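Clearing and resetting shared tables - speaker notes
Facilities session, Furnis project, Folum site

Slide 1. Title. Leave it up while people sit down. Handout is at the back, one sheet, both sides.

Slide 2. Scope. The talk covers tables used by more than one group in the same hour: canteen, craft room, break area. It does not cover kitchens. Kitchen surfaces have their own procedure and I will send questions on those to the Evura team.

Slide 3. Terms. Read these out, people mix them up.
Clear: take off everything that does not live on the table.
Wipe: one pass with a damp cloth, one pass with a dry one.
Reset: put back what does live there, in its marked position.
Most complaints in the May review were about reset. Clearing was done, wiping was done, and then the next group spent the start of their slot looking for things.

Slide 4. Order of work. Tissues and scraps first, then cups, then plates. Light waste goes before crockery because moving a plate shifts air across the tabletop, and a tissue that lands on the floor adds a second job. Pause here. Somebody usually asks about cutlery - it travels on the top plate of the stack. 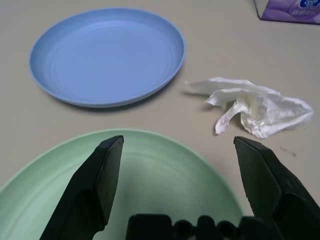 Plastic plates are what Folum moved to for the shared tables, and the stacking rule follows from that. Same diameter on same diameter, largest at the bottom, no more than 10 to a stack. The ridges on the flat part hold crumbs, so plates are scraped before they are stacked. Color has no meaning in our system. A light blue plate and a mint green one go in the same pile if the size matches, and trainees should stop sorting by color. Used tissue goes straight to the bin, never onto a plate. The crumpled one between the blue plate and the purple tissue box would be the first pickup under the order on slide 4. The box is a reset item and stays.

Slide 6. Reset positions. The tissue box goes at the short end of the table, long side parallel to the edge, 230 mm in. The figure comes from the Tessier layout and leaves room for a tray. Do not put the box in the center, it blocks the wiping stroke. If a table has no marks, use the nearest one that does as a reference and report it.

Slide 7. Supplies. One trolley carries 500 dry cloths and 2 spray bottles. Bottles are filled to the line, not the neck. Used cloths go in the lower bin and are never folded back into the dispenser. If asked about reusable cloths: trial is open at Tessier, no results to share yet.

Slide 8. Common faults. Wiping around an object in place of lifting it. Stacking unscraped plates. Box left on a chair during the wipe and forgotten. Take the last one slowly, it accounts for most of the missing boxes on the Folum list.

Slide 9. Practice. Pairs, one table each. First person clears and wipes, second person resets and checks against the handout, then swap. Keep the slide up. Questions during the swap - collect handouts with names on the back before the break.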